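Home | Newsletter | Sites | Walks | Join | Contact

Toads on the Sosmont road: this spring's crossing

March 24, 2019

The main movement of common toads across the lower Sosmont road is over. The fence between the quarry turning and the old pumping station will stay up until the last animals have gone through, but the buckets are now checked once a day, in the morning, and the evening rota has stopped.

The count stands at 2251 toads carried over, with 231 smooth newts and a small number of common frogs. The frogs spawn earlier and mostly use the ditch on the upper side, so they have never made up much of the total. We picked up 71 dead toads from the tarmac. Nearly all of them were found beyond the northern end of the fence, where the verge is too narrow to dig in the posts and the animals walk along the netting until it stops and then turn out into the road.

The season was short. A cold spell held everything back in the woods, and when the rain came it came with a mild wind from the south-west. Most of the toads crossed in four nights. On the second of these the buckets at the quarry end were filling faster than they could be emptied, and two people walked the fence without stopping until after midnight. On dry evenings between the wet ones there was almost nothing to carry.

Males outnumbered females heavily, as they do every year. Many of the females arrived with a male already on their back. Please don't separate pairs when you find them in a bucket. Put them over together, on the pond side, at least a few paces from the kerb and under some cover if there is any. Paired animals are slow and gulls have learned to look along the bare strip by the lay-by.

The northern end

Teun Nijs has walked the northern stretch with the road engineer from Kotetti. There are two ways of dealing with it. One is to carry the fence round the corner and some way up the farm track, so that animals following it are led back towards the wood. This could be done next winter with the netting we have. The other is a tunnel under the road with permanent guide walls on both sides. It would have to wait until the road is resurfaced, and the drain on the pond side would need moving first.

Our view is that the return fence should be put in regardless. A tunnel has to be kept clear of leaves and silt or toads will not enter it, and the guide walls need strimming at the foot several times a year. At Gresia the tunnel went in without anyone being made responsible for it, and by the third spring one of the two entrances was blocked. It has been dug out again, and animals are using it, but two seasons were lost. Any agreement on the Sosmont tunnel should say in writing who cleans it and when.

Young toads in June

The adults leave the pond over several weeks and at no particular time, and few are seen. The toadlets are a different matter. They come out of the water in June, often all at once after rain, and are no longer than a fingernail. The spring fence is of no use then, as the mesh is too coarse for them and it will have been taken down anyway.

The path along the dam is the worst place for trampling. In past years the angling club has agreed to keep bicycles off it during the main days, and we will ask again. If you walk there with a dog, please use the field path on the other side. Mowing of the bank should wait until the toadlets have moved into the hedge. Mr Delić, who rents the meadow, has said he will leave a strip uncut along the water's edge.

Buckets, gloves and boots

All buckets need a stick standing in them so that mice and beetles can climb out, and a few holes in the bottom so that they don't fill with rain. Several were found without sticks this month. A handful of damp leaves in each is enough to stop toads drying out.

Handle toads with clean, damp hands or with unpowdered gloves. Hand cream and insect repellent harm their skin. If you have been at another pond, scrub your boots and let them dry completely before you come to Sosmont, as disease is carried between waters in mud. Hi-vis waistcoats must be worn on the road after dusk, also on the short walk from the lay-by. Two have not come back. They can be left in the box at the pumping station.

Record sheets should go in with the date, the bucket number and separate figures for males, females and newts. Where a sheet only gives a total we can add it to the season's figure but it tells us nothing about where to strengthen the fence. Dead animals go on the back of the sheet, with the nearest marker post.

Taking down the fence

Netting is to be rolled from the quarry end, with the soil knocked off first. Pegs go in the blue crates. The bucket holes must be filled on the same day, level with the verge, or small animals will fall into them. 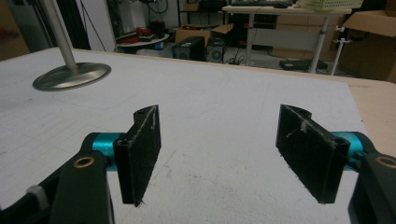

Comments

marsh_lane: Is the farm track at the northern end on the same owner's land? We had trouble with tractors there the year before last and a fence across the gateway wouldn't last a week.

Pauline R.: I have one of the waistcoats, sorry. Will drop it in the box.

B. Hollis: Found a pair under the cattle grid this morning, both alive, moved them to the pond. It has no ramp. A plank would do it.

marsh_lane: Same with the grid by the chapel. I've got some offcuts if anyone wants them.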